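Jorcombe Durlow Kitchen Drying Towel

Cotton terry, oversize, pack of 4
Item no. JD-415
Page last updated 14 August 2023

The Durlow is a large terry towel made for the counter or the table. It is sold to people who wash up by hand, who have a dishwasher that doesn't suit everything they own, or who don't have space to leave a rack out all day. Spread it, put the clean things on it, and hang it up when you are done.

It is bigger and heavier than a regular dish towel and lighter than a bath towel. A bath towel holds more water but takes a long time to dry, and it doesn't fold small enough for most kitchen drawers. A flat-woven dish towel dries fast but soaks through under a load of pots. The Durlow sits between the two.
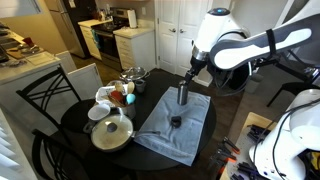

Specifications

Fiber: 100% cotton, loops on both sides
Weight: 415 grams per square meter
Length: 36 inches before the first wash
Border: woven band at each short end, with thin stripes
Hem: double turned, lock stitched
Hanging loop: cotton tape, sewn into one corner
Colors: Harbor (blue), Oat, Brick
Pack: 4 towels, one color per pack

The towels shrink a little in length the first time they go through a hot wash. Around 5 percent is normal. After that they hold their size. If the fit matters to you, for example over a particular shelf or drainboard, wash one before you cut a liner or plan the space.

Before first use

Wash the towels once before using them. New cotton terry has a finish left on it from weaving, and water will bead on the surface until the finish is gone. One warm wash takes most of it out. A second wash takes out the rest. Expect lint in the dryer filter both times.

Wash Brick on its own for the first two loads. Harbor and Oat can go in with other towels from the start.

Using it

Lay the towel flat on a surface that can stand some damp. On stone, laminate, or sealed wood that is all you need. On oiled or waxed wood, put a tray or a waterproof mat underneath, as any towel that is loaded up for an hour or two will let some moisture through to the other side.

Most people set it square to the edge of the counter. On a round table it often works better on the diagonal, with one corner toward you, and that leaves a clear section of the top for things that are already put away or still in use.

Glasses and cups can be stood upside down, but tip them slightly if you can. A glass with its rim pressed flat into terry traps damp air inside and will fog. Resting the rim on the border band helps, as the band is flatter than the loops.
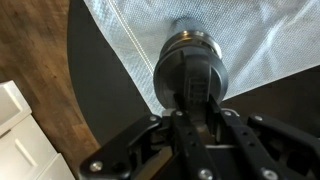 Plates are better leaned than laid. Fold one end of the towel over on itself two or three times to make a ridge, and lean the plates against it. Five or six dinner plates is about the limit before they start to slide. For more than that, use a rack on top of the towel.

Knives go down flat with the edges facing away from you. The loops will catch on serrated blades, and on the tines of some forks, so put those at the border end or lay a flat cloth over that section. A pulled loop won't run the way a knit does. Snip it level with scissors and leave it alone.

Bottles, flasks, and jars

Narrow-necked containers are the hardest things to dry in most kitchens, and we get more questions about them than about anything else. Drain them upside down in the sink first, for a minute or two, until the drips stop. Then move them to the towel with the lid off. An insulated bottle can be stood upright and open, with its cap set a little way off on a bare stretch of towel, so that air gets to both. Leave it that way overnight if you can. Closing a bottle that is still damp inside is the usual cause of a stale smell, and new lids won't cure it.

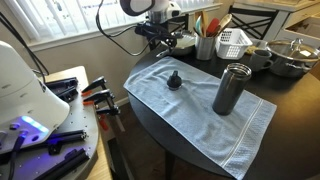 Lids with gaskets take longest of all. If the gasket comes out, take it out every week or so and wash it separately. A spouted cap has more corners than a plain one and is worth turning over halfway through, and the same goes for the lids of travel mugs. Rubber seals, valve parts, and paper-thin plastic rings can all go in a small saucer on top of the towel, where they won't be lost when you shake it out.

Washing and drying

Machine wash warm or hot with an ordinary detergent. Do not use fabric softener or dryer sheets. Both leave a coating on the loops, and a coated towel pushes water around without picking it up. If your towels have already had softener on them, run them through a hot wash with half the usual detergent, then again with none.

Chlorine bleach is safe on Oat only. It will spot Harbor and Brick. Oxygen bleach can be used on all three.

Tumble dry on medium, or hang outside. Line-dried terry feels stiff at first and softens as soon as it is handled. Shake each towel hard before hanging it, as this lifts the loops.

Between washes, hang the towel by the loop or over a rail where air reaches both sides. Don't leave it bunched up on the counter. In steady use, a towel should be washed every two or three days, and sooner if it starts to smell.

Common questions

Can I put a hot pan on it?
No. Let pans cool on the stove or on a trivet. Dry cotton will scorch, and a damp towel passes heat quickly to whatever is under it.

Will it work as a hand towel?
Yes, though it is long for most kitchen hooks. Fold it in thirds.

Does it come in single towels?
Harbor is sold singly at our outlet counter when we have seconds. Seconds have small weaving faults and are not returnable.

Is it the same as the Huerta?
No. The Huerta is a flat-weave towel for polishing glasses and flatware. It is thinner and has no loops. Many customers keep both, using the Durlow for draining and the Huerta to finish.

What happened to the gray?
Gray was dropped from the range last October. We may bring it back in a darker shade.

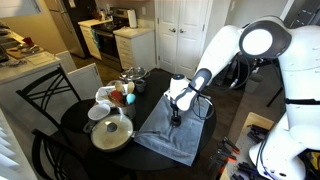 Shipping and returns

Packs ship in a paper band inside a cardboard mailer. Orders placed before noon go out the same day from our main warehouse. Unwashed packs can be returned within 36 days for a full refund. Towels that have been washed can be returned only if there is a fault, such as an open hem or a loop that has come away from the corner.

Goes with

Huerta flat-weave towel, pack of two
Nernano under-towel mat, waterproof, cut to size
Jorcombe wall rail, brushed steel, in three lengths

Jorcombe has woven household cloth since 1866. For trade orders of ten packs or more, ask for the current price list through the contact form.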